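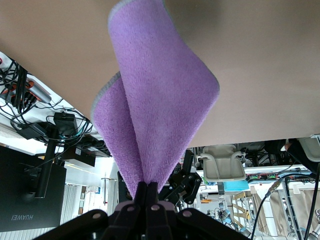

Towel grasping and the stop rule: what do you write in your lab procedure?

knut_pf
February 8, 2019

Hello all. I am responsible for the written working rules in our lab at Kavness. We do cloth handling, mostly towels, with two-finger grippers. Now I must revise the rules and I have a question about one point.

Our present text says: "No person may be inside the reach of the arms while the drives are on." This is clear and everybody signed it. But with cloth it is not kept. The towel twists, the fingers close on the wrong fold, somebody reaches in and pulls the edge free. I did it myself.

I see two possibilities. First, keep the rule and be strict. Second, permit the hand inside under conditions (reduced speed, second person at the stop button, dry cloth only). Which one do you have, and does it work?

Regards
Knut

nele_k
We have the first, and I would not change it. If you permit the hand inside for towels, after one month it is also permitted for cups. Our rule is 13 lines long and fits on the door. I believe the shortness is the reason people know it.

If the towel is stuck, the operator stops the arms, opens the fingers with the release, takes the towel, puts it back, starts again. It costs 20 seconds. I measured it because the students complained.

sakda.c
I disagree a little with Nele. Twenty seconds is fine when it happens two times a day. In August we had 309 towel trials in one week and the cloth was caught badly in many of them. People who must stop so often begin to find their own shortcut, and the shortcut is worse than a good rule for the hand inside.

What we have: the arm may stay powered in hold mode, the speed limit is set in the controller and not by the operator, and one person does nothing except keep the hand on the stop. Only the cloth may be touched, never the fingers or the plates behind them.

nele_k
@sakda.c And who checks that this one person really does nothing else? In my experience he is looking at the monitor after ten minutes.

sakda.c
Yes, this is a weak point. We change the person every 17 trials. It helps, but I do not say it is perfect.

c_schmieder
Knut, is your rule based on a risk assessment or did somebody just write it? I ask because it makes a difference for your question. If you allow contact, you need to look at the gripper separately from the arm. Many people check the arm force and forget that two fingers closing on a thick fold can also close on a fingertip. With cloth you do not see well where the fingers end.

I would also add a point about the edges. A towel with sewn binding catches much easier at the binding than in the middle. We now write in the procedure where the grasp should be, and the number of times somebody must go in became smaller. Maybe this is a better way than to argue about the hand.

knut_pf
Carola, it was written by my predecessor and I did not find an assessment for the gripper, only for the arms. So this is the first thing to do, thank you. The point with the binding I did not think about. Our towels have it on all sides.

jd_pyo
One more thing for the list: cables. A hanging towel can swing against everything near the table. We had one wrapped around a power cord at Mirkomham, and the person pulled the towel and the plug came with it. Since then our rule says loose cables are kept out of the swing area of the cloth, and the power strip is fixed at the rack side. It is boring to write but please write it.

About the main question, I am with Nele. Hold mode is not a safe state with our controller. The manual from Tiedemann calls it a "motion pause" and no more than this. Please read your own manual before you copy what Sakda does.

sakda.c
This is fair. Ours has a monitored standstill and I should have written this in my first post. Without it I would not allow it either.

nele_k
Then we are closer than I thought :) But I still would not put both cases in one document. If the arms of one lab have the monitored stop and the others do not, make two sheets.

knut_pf
We have both kinds in one room, so this is exactly my problem. For now I keep the strict rule for all arms, add the points about cables and grasp position, and do the gripper assessment. When it is finished I will post the new text here and you can criticize it.

c_schmieder
Please do. And put the release procedure from Nele's first post in it, step by step. Ours was missing for a long time and each person had a different method.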